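플라릴렌(Flalilen) 공개 시연일 참가자 모집 공고

1. 모집 개요
플라릴렌 조작연구실은 8월 공개 시연일에 핸드헬드 그리퍼를 직접 사용해 양손 조작 작업을 수행할 일반 참가자를 모집한다. 참가자는 연구원의 시연을 참관한 뒤 동일한 작업대에서 정해진 과제를 수행한다. 로봇 조작 경험은 요구하지 않는다.

2. 일정 및 장소
시기: 8월 중 (확정 일시는 선발자에게 개별 통지)
집결: 오전 9시 40분, 본관 1층 안내대
장소: 플라릴렌 본관 528호 (시연 및 실습), 542호 (안전 교육 및 대기)
종료: 오후 4시 30분

3. 작업 내용
참가자는 좌우 손에 그리퍼를 하나씩 쥐고 작업대 위의 생활용품을 집기, 세우기, 옮기기, 걸기 순으로 다룬다. 각 그리퍼 상단에는 마커판이 부착되어 있으며, 작업 중 손이나 소매로 마커판을 가리지 않아야 한다. 과제별 물품과 배치는 당일 담당자가 지정한다. 한 과제는 여러 차례 반복하며, 물품을 떨어뜨린 경우 임의로 줍지 말고 담당자의 지시를 기다린다.

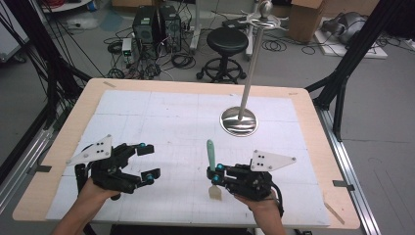

양손 그리퍼 작업. 격자무늬 매트 위의 뒤집개와 금속 스탠드.

실습은 오전과 오후로 나누어 진행하며, 한 회차 작업 후 반드시 휴식한다. 오전 회차 시작 전에 비르예르 엥에브렛센(Birger Engebretsen)이 그리퍼 개폐 방법과 파지 자세를 시연한다. 오후에는 홀예르 셰그렌(Holger Sjögren)이 기록된 동작을 로봇 팔에서 재생하는 과정을 설명하고 질의를 받는다. 재생 시연 중에는 바닥의 노란 선 안쪽으로 들어갈 수 없다.

4. 지원 자격
- 만 18세 이상
- 양손 사용에 제한이 없고 손목 및 어깨에 치료 중인 질환이 없는 자
- 한국어 또는 영어로 된 작업 지시를 이해할 수 있는 자
- 안전 교육을 포함한 전 일정에 참석 가능한 자
왼손잡이도 지원할 수 있다. 지원서에 주로 쓰는 손을 표기할 것.

5. 복장 및 준비물
소매가 손목을 덮지 않는 상의, 앞이 막힌 신발. 반지, 팔찌, 손목시계는 542호 사물함에 보관한다. 신분증을 지참한다.

6. 기록 및 개인정보
작업 중 손동작과 작업대 영상이 기록된다. 음성은 기록하지 않는다. 참가자는 실습 전 동의서를 작성하며, 동의하지 않는 경우 참관만 가능하다. 실습실 내 개인 촬영은 금지한다.

7. 참가자 제공 사항
중식과 교통비를 제공한다. 교통비는 왕복 시내버스 이용 기준 3000원이며, 이클리(Ikley) 역 이외 지역에서 출발하는 경우 4000원을 지급한다. 별도의 참가 수당은 없다.

8. 지원 방법
플라릴렌 홈페이지의 공개 시연일 게시판에서 지원서를 내려받아 작성 후 같은 게시판에 비공개로 등록한다. 선발 결과는 지원서에 기재한 전자우편으로 통지한다. 선발 후 불참할 경우 전날 오후 3시까지 알려야 하며, 결원은 예비 순번에 따라 충원한다.

담당: 흐엉 어우(Hường Âu), 참가자 접수 및 일정
기술 문의: 에스킬 빅스트룀(Eskil Wikström), 조작연구실

기재 사항이 누락된 지원서는 접수하지 않는다.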